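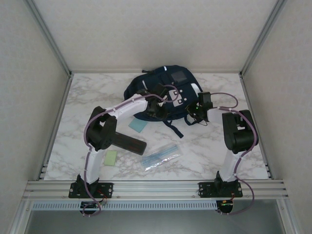
Carry-on backpack or small suitcase for two weeks by train?

Posted by Dzintra Šimkus, 6 June 2018

Hello everyone. I hope this is the correct section, please move it if not.

In November I will travel for 14 days, nearly all of it by train and regional bus. The route is Rankin to Nilen, then three nights in Ninley, and after this I go slowly back along the coast. I will change my bed seven times. Until now I have always used a small suitcase with wheels, but my cousin tells me that the footpaths in Ninley are old stone and very steep, and that the station in Nilen has no lift to the far platform.

I am 58 years old, healthy, but my left shoulder was operated on three years ago and I should not hang a heavy weight on one side. I do not need to look elegant. I do need to bring one pair of better shoes, because there is a family dinner in the middle of the trip.

So I would like to know: has somebody of you done this kind of trip with only a backpack, and how heavy was it when full? Also, is it true that the luggage lockers in Nilen are closed for repairs? The website has one page that says yes and another page that says no.

Thank you for your patience with my English.

Ehsan Tanoli

Hello Dzintra, your English is fine, it is also my second or third language, depends on how you count.

I did almost the same route, also in November, with a backpack only. Full, it was a little under eight kilos with the water bottle. I would not go heavier than this with your shoulder. What I can advise from my own mistakes:

Choose a backpack with a real hip belt. Not the thin strap that only stops the bag from moving, but a wide belt with some padding. When it is closed correctly, most of the weight sits on the hips and the shoulder straps only keep the bag near to your back. Ask in the shop that they put some weight inside before you try it, and walk on the stairs if they have any. I walked up and down for so long that the young man at the counter asked if I was lost.

Look at how the bag opens. Mine opened only from the top, and every evening I had to take out everything to find my socks. A bag that opens all the way around like a suitcase is much nicer when you change the bed so often.

Put the heavy things close to your back and in the middle of the height. The better shoes go at the bottom, one beside the other, with the small things inside them. I roll my shirts, but my wife folds hers flat and they look better than mine, so maybe do not listen to me here.

For the stairs in Nilen: there is a ramp, but it starts outside, behind the bicycle racks, and the sign for it is small. You must cross the car park. It adds a few minutes, so if your connection is short I would take the stairs — with a backpack they are no problem, with the suitcase I saw many unhappy people.

About the lockers I can only say that they worked when I was there. I kept my receipt, the locker was number 615, but I did not keep the price in my memory.

One more thing. November is wet on the coast. A rain cover is good, but water comes in between the bag and your back, so I also put a big plastic bag inside and pack everything in it. It costs almost nothing.

Skye Cairns

Just take the suitcase and get a cab, life's too short. Ninley has cabs. There's usually one or two out the front of the station, and you can ring if there isn't.

Ruby-Lee Hollis

I live in Ninley, so maybe I can help with that part. Your cousin is right about the stone streets, but only for the old town. If you sleep near the harbour it is all flat asphalt and wheels are fine. Where is your accommodation? The 3 bus goes from the station to the harbour, and the driver will lower the step if you ask.

Skye, the cabs don't wait at the station on Sundays any more, so she should book ahead if it's a Sunday.

Dzintra Šimkus

Thank you all for the answers! I sleep in the old town, near the upper church, so it will be the backpack. I will go to try some with a hip belt on the weekend, and I will ask for the weight inside, as Ehsan says. I have also written to the station about the lockers and will put the reply here when it comes.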